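Nov 25, 2024,记录稿,没怎么润色,先发上来。

跟 Leonie Schmieder 约了好几次才约上。她搬到这边快两年,一直在 Runditz 做排版,业余写一个关于"东西放哪儿"的小专栏,叫《窗台》。我读了挺久。想找她聊的是买菜回来那十几分钟:袋子往哪儿搁,东西先拿哪个,袋子最后去哪儿。听着很小。可是她能讲一下午。

下面基本按她讲的顺序。她中文很好,偶尔夹一句德语,我听不懂的就略过了。

## 为什么是窗台

她家厨房很小。进门左手灶台,右手水槽,中间那点台面只够放一块砧板。买菜回来没地方卸货。

"一开始我放地上。"她说,"弯腰,起来,弯腰,起来。拿完一袋我就不想做饭了。"

后来放椅子上。椅子面是斜的,瓶子会滚。再后来才想到窗台。房子老,窗台却意外地宽,白色的,擦一下就干净,高度刚好在手肘下面一点。

"我第一次把袋子放上去的时候,觉得这个房子终于帮了我一次。"

她说窗台只当"中转站",这个词说了好几遍。东西在上面待的时间不能过夜。冷藏的甚至不能放上去,直接从袋子进冰箱,因为下午有太阳。饼干、面包、调料包、零食,这些可以先摊着。摊开了才看得见自己到底买了什么。

我问她有没有过夜的时候。

"有啊。上周就有。"她笑得很大声。"一包薯片放了三天,后来没进柜子,直接进我了。"

## 顺序

她有一套顺序,写在专栏第8篇里,我当时还截了图。现在她说那篇有一半作废了。

旧版是按重量,重的先拿。新版是按"怕不怕"。怕热的先走,怕压的第二,剩下的随便。

"重的其实自己就在袋子底下,你不用管它。你管上面那些软的。"

她讲到面包的时候比较激动。Flomthorpe 那家店(她每周去一次,走路过去)收银的人手很快,总把面包放最底下,上面再压两瓶牛奶。她现在会自己装袋,面包拎在手里,不进袋。排队的人有时候会催。她不太在意。

"一个440克的面包,压完以后还是440克,可是你不想吃它了。"

我觉得这句话挺好,她自己说完倒是愣了一下,说别写。我说我要写的。

还有小包的东西。汤料、酵母、那种一次一袋的调味粉。这是她最头疼的。它们又薄又滑,会贴在袋子内壁上,你以为空了,一折,里头还有一包。她丢过一包藏红花。找了一个礼拜,后来想起来多半是跟袋子一起扔掉了。

"从那以后我一定把袋口撑开看一眼。两只手。撑到最大。"

她还会伸手进去摸一圈底。我说这是不是有点过了。她说藏红花很贵。

## 小票

小票她不马上扔,先放在窗台边上,等所有东西都归位了,再拿起来对一遍。倒不是怕超市算错,她说那家很少算错。她对的是"我为什么买这个"。

九月的时候她做过一个月的记录,每次买菜回来,在小票背面写一个字。写"要",写"馋",写"忘"。"忘"的意思是忘了家里已经有了。那个月她一共去了5次店,攒下22个"忘"。

"22个!我家一共才多大。"

里面光是芥末就有好几条。她打开柜子给我看,现在还剩三管没开封的,同一个牌子,叫 Soomro,她说其实也不是特别好吃,就是每次走到那个货架都觉得家里没了。

后来的办法很土:出门前对着柜子看一眼。没有清单,没有手机。就看一眼。她说管用一半吧。

## 袋子

聊到这里已经过了一个多小时,水烧了两回,茶还没泡上。我本来准备的问题只问了三个。袋子是她主动提的,她说前面都是铺垫,"袋子才是正题"。

她不是那种完全不用塑料袋的人。试过。带过布袋,布袋总在家里,人总在店里。现在就是包里塞一个折好的塑料袋,用到破为止。所以她对袋子有要求:要大,提手要是环形的那种,能套到手腕上,塑料要半透明,能看见里面。印花她不挑。

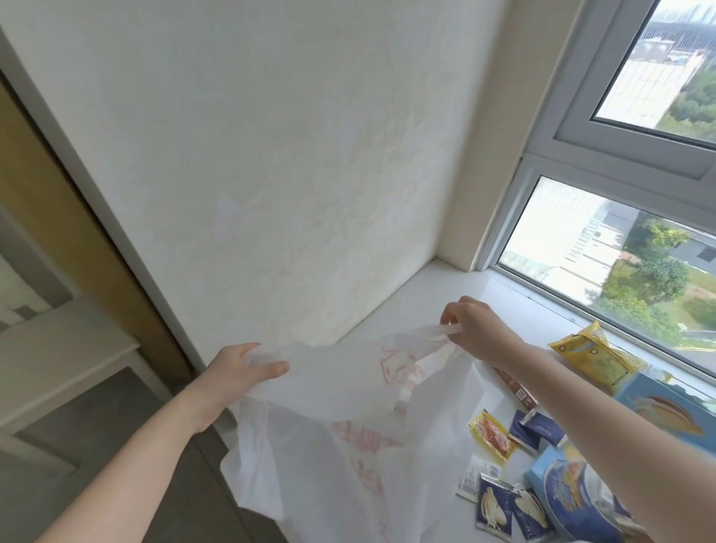 "太厚的不行,折不小。太薄的也不行,走到半路提手就勒成一根线,手指头都白了。"

折法她教了我两遍。先把气赶出去,竖着对折,再对折,变成长条,然后从底下开始折三角,一直折到提手,把尾巴塞进去。我折出来是个松松的包子。她折出来是个硬硬的小三角,可以立在桌上。

"你不要急。"她说,"你急了气就留在里面。"

折好的放在一个旧的茶叶罐里,罐子是搬家的时候从 Wendel 那套房子带过来的。罐子满了就不准再拿新袋子。这是她给自己定的唯一一条硬规矩,别的都可以商量。我问满了怎么办,她说那就用掉,装垃圾,装鞋,给邻居装橘子。

邻居家的孩子现在也会折。折得比我好。

## 几个没来得及展开的

问她会不会因为一直整理而觉得累。她想了一会儿。"整理本身不累。累的是每天重新决定一次放哪儿。定了就不累了。"

问她最想换掉家里什么。冰箱。门开的方向反了,每次都要绕过去。房东说可以换边,说了一年。

问专栏还写多久。不知道。下一篇想写抽屉,又觉得抽屉写的人太多了。也可能写门后面那个钩子,她在上面一共挂过些什么,列个表,就这样发出去。

问她看不看那些收纳视频。看,吃饭的时候看,看完不照做。"他们的厨房都没有人在里面做饭的样子。罐子全是一样的。我做不到,我的罐子是吃完了才有的。"

中间她接了个电话,回来以后我们忘了刚才说到哪儿,就转去说酵母了。酵母那段太长,而且我录音只录到一半,以后有机会再补。大意是她觉得小袋的永远多半勺,倒掉可惜,留着又会潮,她用晾衣夹夹口,效果一般。

走的时候她塞给我一个折好的小三角,说路上万一要买东西。我真的买了,两个洋葱一盒鸡蛋。回家以后学她先把鸡蛋拿出来,再撑开袋口看了看底。

袋子到现在还没折回去,搭在椅背上。

(录音里有几处听不清,人名地名跟她核对过一遍,如果还有错字请留言,我晚点在改。)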